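3.2 Where people keep their eating tools

I came to this part of the study by accident. We were asking households in Ornmont and Nernesholm about shared meals, who cooks and who sits where, and people kept wandering off into long stories about what they eat with. So Nadine Karaki and I added a block of questions on it in August, and it ended up being my favorite part of the whole survey! 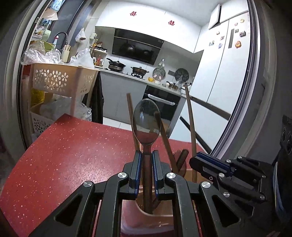
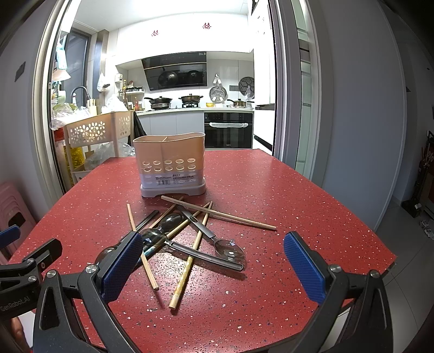 Figure 3. Upright utensil holders over speckled red surfaces, with spoons and sticks or chopsticks.

We got 683 usable answers. I'd hoped for more from Nernesholm (a lot of people there work on Saturday, which was our main calling day), but the spread by age was pretty good. The first thing I looked at was whether people who grew up with one set of habits keep them after they move in with somebody else. Mostly they mix. One woman told us she eats rice with a spoon at home and with chopsticks at her mother-in-law's, and she'd never thought of it as a choice until we called.

Zalewska's older survey, which we borrowed several questions from, treated this kind of switching as noise and threw those answers out. I think that was a mistake, and I'll admit I made the same one in our pilot. Once we put the switchers back in, 14 of the 26 pilot homes changed category, so the old coding was hiding more than half of our small sample.

We also asked who taught people to hold their tools. I expected parents. Grandparents came up far more than I'd planned for, and our form only had a box for "other relative," so we had to go back through the call notes by hand and sort them out in Calex. That took three weeks and I wouldn't wish it on anybody. The recoded answers are the ones used in the next section.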